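Chapter 4
Washing Up: Water Play and the Pretend Sink

I bought my first toy sink in January, on sale, and I was sure the kids would be bored with it by the end of the week. Boy, was I wrong! It outlasted the train table, the puppet theater and a very expensive set of blocks, and I've had one set up somewhere in my room ever since.

In Chapter 3 we looked at pretend cooking, and you may have noticed that the play tended to stop once the "meal" was served. The dishes got dumped on the floor and everybody wandered off. A sink gives children a next step. There's a cup to rinse, a place to put it, and then (if you're lucky) somebody gets hungry again and the whole thing goes around one more time.

I want you to watch for sorting as you read this chapter. Grown-ups have firm ideas about what belongs in a dish rack. Four-year-olds don't! At the Clarden center, where I kept notes for 47 mornings, the rack held food at least as often as it held plates. I used to move the vegetables back to their basket. Then I started asking, "What goes here?" and the answers were so much better than my tidying. One girl told me the potatoes were "having a rest." Another child had a rule about colors that I never did figure out.
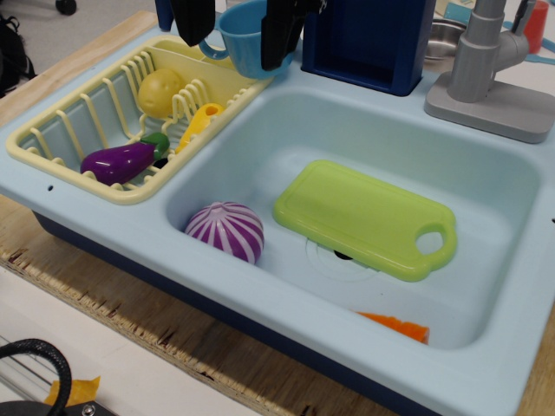
So before you set up a sink of your own, think about how much you want to put out. My advice is to start small. One cup, a rack, a few pieces of food, and a towel nearby. I once put out a whole Rola kitchen set on the first day and the basin filled up so fast that no one could get a hand in it. You can always add things later, and the children will tell you when they're ready.

You'll also need to decide about real water. I go back and forth on this one myself, and we'll spend most of Section 4.2 on it, floor mats and wet sleeves included.

Before you go on: spend 9 minutes watching a child at a sink, real or toy, and write down every object that goes in or out. Keep your list handy for Section 4.1.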